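I'd been told to bring a jumper I didn't mind losing, which is an alarming thing to hear from a scientist. I brought an old school one, and Haf Landeg put it in a drawer and forgot about it for most of the afternoon, so I can report that it survived.

Haf works on getting robots to handle clothes, and she's spent the last three years on what she calls "the first two seconds". Her project is called Plidurach, and it's about the grab. Folding comes later and is, she says, somebody else's headache (that somebody being Emlyn James, two desks along, who waved at me when his name came up).

"Everyone wants to see the folding," she told me. "I get it, folding looks great. But watch where it goes wrong and it's nearly always at the start. The robot takes hold of the wrong bit, or it takes hold of two layers when it wanted one, and then everything after that is rubbish."

I asked what the right bit was. She laughed and said that had been her whole first year.

The older way of doing it, as she explained it to me over a very weak coffee, was to look down at the garment from above, work out its outline and guess where the corners are. That's fine for a tea towel. A T-shirt dropped in a heap hasn't got an outline that tells you much, and a sleeve can look a lot like a hem if you're only going by shape. So Haf's group tried something else. They put a small camera at the wrist, right behind the fingers, and taught the system to look for stitching.

"Stitching is a map!" she said, getting quite loud. "Somebody sat at a machine and sewed a line all the way round the edge of this thing. If you find the line you can follow it, and if you follow it you get somewhere useful."

So the arm comes in low, finds a hem, creeps along it until it reaches a corner or a seam, and only then closes. If the close-up view doesn't convince it, it backs off and tries again, up to 5 times. They tested it on 61 garments, most of them from charity shops, and made 464 attempts in all. The old overhead method got a clean single hold a bit under half the time. Following the stitching got them to just over three quarters.

I said that sounded brilliant. Haf made a face.

"It's good on hems. It's hopeless on anything without one – scarves, some leggings, anything with a raw edge. And dark thread on dark cloth, forget it. Catrin bought a black polo shirt in September and we still can't do it reliably."

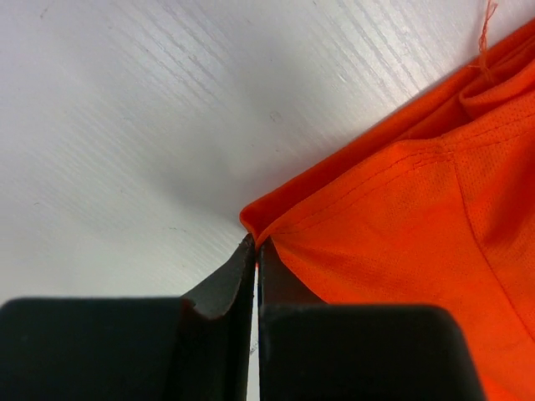
The gripper with a corner of orange knit between its fingertips, the double row of stitching running off along the hem.

Loose threads are another nuisance, because the software will happily mistake one for a line of sewing. Did they think of just snipping them off? "Mared suggested that. I said no. Your washing's got loose threads in it, hasn't it?"

Mine certainly has. Each attempt takes some 15 seconds at the moment, and I wondered if that was slow. Haf thought it was very slow, and didn't seem bothered. Speed is on the list for next year, along with socks, which she refused to discuss.

I got my jumper back at the door.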